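Speaker notes, library staff talk, 31 July 2019
Leonora Soriano

Slide 1. Thank Pacita Layug for the room. Say who I am and that I work at the Vasden branch. Questions at the end, please.

Slide 2. Why we looked at overdue notices. Last year we mailed 744 of them. Postage came out of the same line as the children's books. Angelica Gatchalian pulled the records and found that 420 went to people whose books were less than a week late.

Slide 3. What we changed. First notice is now an email, sent two days before the due date. Paper goes out only after three weeks. Read the old wording aloud, then the new wording. Pause here, people usually laugh at the old one.

Slide 4. Results since December. Paper notices are down to 109. Do not claim the email did all of it. We also dropped fines on picture books in the same month, and Virgilio will ask about that.

Slide 5. Complaints. We had 4, all from patrons with no email on file. Wilfredo Tan now phones them from the front desk. It takes him almost an hour a week.

Slide 6. What Berska branch wants to do differently. They would like text messages. Cost is still open, so don't give a number. Hand over to Virgilio Magbanua for the budget part and leave the clicker on the lectern.

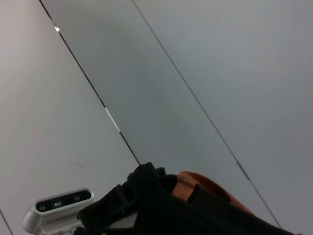
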